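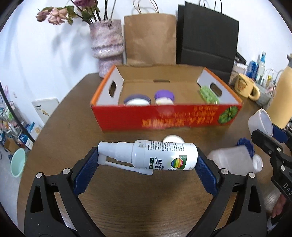
**手穴付き紙箱**（てあなつきかみばこ）は、向かい合う側面またはそこから延びるフラップに、指を掛けるための開口部を設けた紙製の箱の総称である。果物、菓子、飲料などの贈答用外装として流通するほか、中身を取り出したのちに、家庭で小型容器や日用品をまとめる収納箱として使われることが多い。本項では、構造、材料および製造について述べたうえで、家庭における小物収納への転用を中心に扱う。

## 名称

「手穴」は箱に指を入れて持ち上げるための開口部を指し、業界や地域によって「持ち手穴」「手掛け穴」「取っ手穴」とも呼ばれる。図面上では「手穴」と略記されることが多い。樹脂製や紐製の取っ手を後から取り付けたものは「取っ手付き箱」として区別されるが、小売の現場では両者を合わせて「手提げ箱」と呼ぶ例もあり、用語は統一されていない。

中国語圏では贈答用の外箱全般を「礼盒」「礼品箱」などと称し、手穴の有無は通常、名称に反映されない。英語では開口部を hand hole または handle cut-out という。

## 構造

### 箱体

箱体は底面と四つの側面からなる。上面の処理により次の形式に分けられる。

| 形式 | 上面の処理 | 手穴の位置 | 主な転用方法 |
|---|---|---|---|
| 突き合わせフラップ式 | 側面から延びるフラップを折り込む | 側面または短辺側フラップ | フラップを開いたまま、または切除して使用 |
| 差し込み蓋式 | 一辺に続く蓋を差し込む | 側面 | 蓋を後方に倒して使用 |
| かぶせ蓋式 | 独立した蓋をかぶせる | 身箱と蓋の両方 | 蓋を外し、身箱の底に重ねて使用 |
| 組み立てトレイ式 | 上面を持たない | 側面の折り返し部 | そのまま使用 |

突き合わせフラップ式は板紙または段ボールの一枚取りが可能で、型抜きした原紙を平らな状態で輸送できる。短辺側のフラップに手穴を設けた場合、フラップを立てると箱の縁より高い位置に持ち手が来る。内容物が縁の近くまで詰まっていても指を入れる余地が残るため、背の高い容器を入れる用途ではこの配置が採られる。

### 手穴

手穴の形状は長円形が一般的である。角形のものは抜き型の製作が容易であるが、隅部に応力が集中し、そこから裂けが始まりやすい。隅に丸みを付けるか、開口部の上辺を弓形にすることで裂けを遅らせることができる。

抜き落とし方式では開口部の紙片を完全に除去する。折り返し方式では紙片の上辺を残し、内側に折り込んで指当てとする。後者は指への圧力が分散し、埃の侵入も少ないが、紙片が内側に突き出すため、背の高い内容物と干渉することがある。

側面を二重に折り返す設計では、内外の開口部の位置を合わせる必要がある。内側の開口をやや大きく取ると、折り曲げの誤差があっても紙の端が指に触れにくい。

### 内面

贈答用の箱では、外面に濃色の印刷を施し、内面を白色のまま残す構成が広く見られる。内面の白色は表裏に晒パルプ層を持つ板紙、または白色ライナーを用いた段ボールによって得られる。転用時には、底に入った小型の内容物が見分けやすいという副次的な効果がある。

内面に防湿剤や耐油剤を塗工した製品もある。塗工面は粘着テープやラベルの接着が弱く、仕切りを貼り付ける用途には向かない。

## 材料

主な材料は次のとおりである。

- **コートボール紙**：古紙層を中層とし、表面に白色塗工層を設けた板紙。印刷適性が高く、軽量品の化粧箱に用いられる。
- **カード紙**：晒パルプを主体とする板紙。内外面とも白く、折り曲げ部の割れが少ない。
- **段ボール**：波形の中芯をライナーで挟んだもの。手穴の周囲を含めて剛性が高く、果物など重量のある内容物に適する。
- **貼合段ボール**：印刷した板紙を薄い段ボールに貼り合わせたもの。外観と強度を両立でき、贈答用の外箱に多い。

段ボールの場合、中芯の目の方向は積み重ね強度を優先して鉛直に取られるのが通例である。このとき手穴の上辺に掛かる荷重の一部は、目と平行な方向に伝わる。トレイ式では目を水平に取る設計もあり、側面の曲げには強いものの、積み重ねには不利となる。

## 印刷と表面加工

贈答用の箱は、店頭での視認性と進物としての体裁のために広い面積に印刷が施される。赤地に黄または金の文字を配する構成は中国語圏の祝い事向けの箱に多く、内容物が農産物である場合には葉や果実の図柄が加えられる。印刷方式はオフセット印刷が主流であり、段ボールに直接印刷する場合はフレキソ印刷が用いられる。

表面加工には、水性ニス、プレスコート、樹脂フィルムの貼り合わせがある。フィルム貼りは擦れに強く、濡れた手で触れた場合にも染みが残りにくい。一方で、古紙としての回収に制約を生じることがある。

濃色のべた印刷は、罫線の位置で印刷層が割れて下地の白が露出しやすい。転用後にフラップを繰り返し開閉すると、この白化はさらに進む。外観上の変化であり、初期の段階では強度への影響は小さい。

## 製造

製造工程は、印刷、表面加工、貼合、型抜き、かす取り、糊付けの順に進む。かぶせ蓋式では、身箱と蓋が別の型で抜かれる。

手穴は外形および罫線と同時に型抜きされる。抜き型には刃と罫が組み込まれており、手穴部分の刃には紙片を保持するための微小な切り欠き（つなぎ）が設けられる。つなぎが多いと、かす取り後に開口部の縁に突起が残り、指に触れる。少ないと、搬送中に紙片が脱落して機械内に滞留する。

糊付けは側面の継ぎしろに対して行われ、底は組み立て時に差し込みまたはテープで閉じる。ワンタッチ底と呼ばれる形式では底の一部もあらかじめ接着されており、側面を押し広げるだけで底が形成される。

## 強度

### 手穴周辺の破壊

手穴付き紙箱の持ち上げ強度は、箱体そのものの強度よりも手穴周辺の強度で決まることが多い。典型的な破壊は、開口部の上端の隅から側面の上縁に向かう裂けである。次いで、フラップと側面をつなぐ罫線に沿った破断が見られる。

フラップに手穴を設けた箱では、荷重が罫線を経て側面に伝わる。罫線は紙層を圧縮して折りやすくした部分であり、開閉を重ねた罫線では表層が切れ、中芯のみで荷重を受ける状態になる。転用品で持ち手が外れる事例の多くはこの形式による。

### 片手での持ち上げ

手穴は両側から均等に持ち上げることを前提に設けられている。片側だけを持って引き上げると、荷重が一方の開口部に集中するとともに箱体がねじれ、底の差し込みが外れる場合がある。卓上で位置をずらす程度の操作では問題になりにくいが、棚からの上げ下ろしでは底に手を添える方法が採られる。

### 湿度の影響

紙は吸湿により剛性が低下する。洗面所や流し台の近くに置かれた箱では、底面から吸湿が進み、内容物の重みで底がたわむ。たわんだ底は乾燥しても元の平面に戻らず、背の高い容器が傾く原因となる。

## 家庭における転用

### 背景

贈答用の外箱は内容物に対して余裕のある寸法で作られ、意匠性も高いことから、開封後もすぐには廃棄されずに保管されることがある。とくに手穴付きの箱は、食卓や作業台の上に置き、必要に応じて箱ごと移動できるため、複数の小型容器をまとめる用途に適している。

転用先としては、次のようなものがある。

- 外用薬、噴霧剤、サプリメント容器などの保管
- 化粧品および衛生用品の整理
- 乾物、茶、個包装の菓子の一時置き
- 文具、充電器、電池の収納
- 引っ越しや模様替えに際しての仮置き

### 収納物の形状

卓上の小物は形状と姿勢の安定性によって扱いが異なる。

**噴霧容器**は、胴部の上に噴霧頭を備える。口腔や咽喉に用いるものでは、噴霧頭から細長いノズルが延びている製品があり、ノズルの張り出しによって占有面積が胴部の投影面積を上回る。ノズルが可動式の場合、収納時には胴部に沿う向きに倒される。固定式のものは箱の隅に置き、ノズルを対角方向に向けると隣の容器との干渉が少ない。噴霧頭を押し下げる向きに他の物品を重ねると内容液が漏出するため、上には何も載せない。

**ねじ蓋容器**は円筒形または角筒形で、内容物が残っていれば自立する。残量の少ない樹脂容器は重心が不安定になり、箱の移動時に倒れやすい。蓋の色が異なる容器を並べると、上方から見たときに蓋だけで識別できる。開口した箱を見下ろして使う場合、胴部のラベルは隣の容器や箱の壁に隠れるため、蓋の色や蓋上面の表示が主たる手がかりとなる。

**軟包装品**は樹脂フィルムなどの袋に入った物品で、一定の形を持たない。箱の端に立てて入れると、硬質の容器を支える緩衝材としても働く。底に敷くと上に置いた容器が傾き、包装の溶着部に荷重が掛かる。

**分離した蓋や小部品**は、容器本体と離れると対応が分からなくなる。小型の丸蓋は卓上で転がりやすく、他の物の陰にも入りやすい。箱詰めの作業では、蓋を本体に戻してから収める手順が採られる。本体が見当たらない蓋は別の小箱に集め、作業の最後に照合する。

### 詰める順序

一般的な手順は次のとおりである。

1. 箱の底を点検し、差し込みの緩みがあれば内側から紙テープで留める。
2. フラップを外側に開く。手穴付きのフラップは切り取らずに残す。
3. 背の高い硬質容器を奥または中央に立てる。
4. 使用頻度の高い容器を手前に配置する。
5. 軟包装品を端の隙間に差し込む。
6. 噴霧容器を最後に入れ、ノズルの向きを調整する。
7. 両側の手穴に指を入れ、内容物に触れないことを確かめる。

卓上に横倒しのまま置かれている容器は、箱に入れる前に蓋の締まりを確認する。とくに半透明の樹脂容器は液面が外から見えるため、横倒しの状態で口の近くまで液が達しているかどうかを判断しやすい。

食卓で作業する場合は、飲用のカップや缶、飲料ボトルを片側に寄せ、箱に収める物品と混在しないようにする。外用薬や清掃用品の容器には、飲料容器と寸法の近いものがある。

### 仕切り

仕切りを入れると容器の転倒は減るが、収納できる物品の寸法が固定される。家庭で用いられる仕切りには、厚紙を組み合わせた格子、牛乳パックの下半分、小型の紙箱などがある。格子は箱の内寸よりわずかに小さく作り、壁に貼り付けずに置くだけとするのが扱いやすい。

仕切りの高さは容器の胴部の半ばに達すれば足りる。縁まで達する仕切りは指の入る余地を狭め、奥の容器を取り出す際に隣の容器を引き掛ける原因になる。

### 横倒し収納

背の高い容器が縁を大きく超える場合、横倒しで収めることがある。粉末や錠剤の容器では支障が少ないが、液体では次の点が問題となる。

- ポンプ式の噴霧頭には外気を取り入れる通気路があり、横倒しにすると通気路から液がにじむことがある。
- 吸い上げ管の先端が液面から離れるため、使用時に空打ちが必要になる。
- ラベルが下を向くと、取り出すまで内容を確認できない。

このため、製品の表示に立てて保管する旨の指定があるものについては、箱の高さにかかわらず直立させる。

## 紙袋との比較

贈答品の外装として紙箱と並んで用いられるのが紙袋である。両者は家庭でも併用され、箱の背後や脇に空の紙袋を立てて置き、分別の受け皿とする使い方がある。

| 項目 | 手穴付き紙箱 | 紙袋 |
|---|---|---|
| 自立性 | 高い | 底の折り方と内容物による |
| 内容物の視認 | 上方から全体が見える | 上の物品に隠れる |
| 持ち運び | 両手が基本 | 片手で可能 |
| 積み重ね | 蓋を閉じれば可能 | 不可 |
| 不使用時の体積 | 折り畳めば小さいが再組立を要する | 小さい |
| 小型容器の保持 | 立てたまま保持できる | 重なりやすい |

紙袋の取っ手には、紙を撚った紐を台紙とともに袋の内側に貼るものと、口部の穴に繊維製の紐を通すものがある。撚り紐式は未晒クラフト紙の袋に、繊維紐式は厚手で色の濃い袋に用いられる傾向がある。前者は台紙の接着部、後者は穴の周囲が破損しやすい。

撚り紐は繰り返し屈曲すると撚りが緩み、外側に開いたまま戻らなくなる。袋を重ねて保管する場合は取っ手を内側に折り込む。

## 製品例

収納への転用をあらかじめ考慮した製品も存在する。以下は構成の異なる例である。

### Karimi 手穴補強箱

Karimi は、フラップの手穴の周囲に補強紙を貼り合わせた箱の系列である。補強紙は罫線をまたいで側面まで延びており、開閉による罫線の破断を遅らせる。開封後の使用を想定し、側面の意匠から商品名を省いた無地版が設定されている。寸法は大小の2種で、小型のものは外幅が56ミリ刻みの仕切りに対応する。

### Selilitz 組み立て仕切り

Selilitz は紙箱用の厚紙製仕切りで、溝を切った帯を直交させて格子を作る。帯の高さは3段階に調整でき、不要な部分はミシン目で切り離す。接着剤を用いないため、箱から抜き取って平らに畳むことができる。

### Vamance 式手穴

Vamance 式は折り返し方式の手穴の一種で、開口部の紙片を中央で分割し、左右へ折り込む。上辺に折り返しを残す方式に比べて内側への突き出しが小さく、背の高い容器を壁際に置ける。上辺の保護がないことから、重量物には板紙単体の箱を避け、貼合段ボールが用いられる。

### Zernix 識別ラベル

Zernix は蓋の上面に貼る円形ラベルで、開口した箱を見下ろして容器を選ぶ使い方に対応する。1冊に124枚が綴じられ、色面と無地の余白を組み合わせた意匠を持つ。水性インキの筆記具で書き込めるが、塗工された紙箱の内面への貼付は想定されていない。

## 設置場所

卓上に常置する場合、箱の位置は天板の奥側とし、手前に作業面を確保する。壁際に寄せると安定するものの、突き合わせフラップ式では後方のフラップが壁に当たり、完全に開かないことがある。後方のフラップのみを内側に折り込むか、切除して対応する。

花瓶などの背の高い物を近くに置く場合は、箱の出し入れの動線から外す。乾燥花は水を必要としないため、紙箱の近くに置いても吸湿の問題を生じないが、葉や花弁の破片が落ちて箱の中に入りやすい。生花の花瓶では、水替えの際の滴下が箱の底の劣化につながる。

木製の天板に置くときは、印刷面の色移りにも注意を要する。濃色の未加工紙を湿った天板に長時間置くと、インキが転移する場合がある。底面に印刷のない箱、またはフィルム貼りの箱ではほとんど生じない。

直射日光の当たる場所では外面の印刷が退色する。赤や黄の顔料には耐光性の低いものがあり、日の当たる面だけ色が淡くなる。医薬品や化粧品を入れる箱については、内容物の保管条件が優先される。

## 衛生と安全

紙箱の内面は水洗いができない。粉末がこぼれた場合は箱を傾けて払い落とし、残りを乾いた布で拭く。液体が染みた場合は、乾燥後も臭気や変色が残ることがあり、箱ごと交換するのが確実である。

農産物の外箱を転用する際は、底のフラップの隙間に残った土、果皮、葉片を除去する。段ボールの中芯の空隙は虫の潜伏場所となり得るため、屋外や倉庫に置かれていた箱を食品の収納に用いることは推奨されない。

医薬品を収める場合の留意点は次のとおりである。

- 個別の外箱と添付文書を捨てず、容器とともに保管する。
- 使用期限の表示がある面を手前または上に向ける。
- 食品と同じ区画に入れない。
- 開口した箱は子どもの手の届かない高さに置く。

手穴付きの箱は蓋を閉じた状態でも開口部から内部に指が入る。誤飲防止の観点では密閉容器の代わりにならず、鍵や掛け金を備えた収納具が別に必要となる。

可燃物である点にも留意する。加圧式のエアゾール容器を紙箱にまとめる場合、暖房器具の近くを避ける。手動のポンプ式噴霧容器は内部が加圧されていないが、内容液がアルコールを含む場合は同様に扱われる。

## 劣化と交換

交換の目安となる状態には、手穴の隅の裂け、フラップの罫線の貫通、底の沈み、側面の膨らみがある。手穴の裂けが側面の上縁に達した箱は、内容物を入れたまま持ち上げると急に破断する。

補修には紙テープまたは布テープが用いられる。開口部の縁を包むように貼ると指当たりが改善し、裂けの進行も遅くなる。透明な樹脂テープは外観を損ねにくいが、伸びにくい方向と裂けの方向が一致していなければ効果は限られる。

底の沈みに対しては、同じ材質の板を底寸法に切って敷く。板は底の差し込みの継ぎ目と直交する向きに目を取る。

## 廃棄

不要になった箱は、材料に応じて段ボールまたは雑がみとして回収に出す。分別区分は自治体により異なる。貼合段ボールは断面に波形の中芯が見えることで判別でき、多くの場合は段ボールとして扱われる。

回収に際して除去が求められるものには、樹脂テープ、樹脂製の取っ手、金属製の留め具、フィルム窓がある。フィルム貼りの箱は、破いたときに断面に樹脂の膜が残ることで見分けられる。内容液が染みた箱や臭気の強い箱は、製紙工程での除去が困難であるため、可燃ごみに区分されるのが一般的である。

紙袋についても同様で、繊維製の紐は引き抜いて分ける。撚り紐は紙製であれば付けたまま回収できる地域もある。

## 関連項目

- 段ボール箱
- 化粧箱
- 板紙
- 紙袋
- 噴霧容器
- 整理収納
- 古紙回収

最終更新：2021年10月6日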